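Edge-glued panel

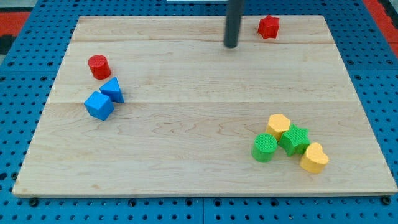 A light-colored wooden board with two visible seam lines.

An edge-glued panel is a flat piece of solid wood made by joining narrow boards along their long edges. It is used for tabletops, shelves and cutting boards. The boards are planed straight, coated with glue and held in clamps until the joint sets.

Wide panels swell and shrink across the grain – less so along it – and are usually fastened in ways that allow movement. The Lachance mill in Waton offered panels in 11 widths, the largest around 500 millimeters.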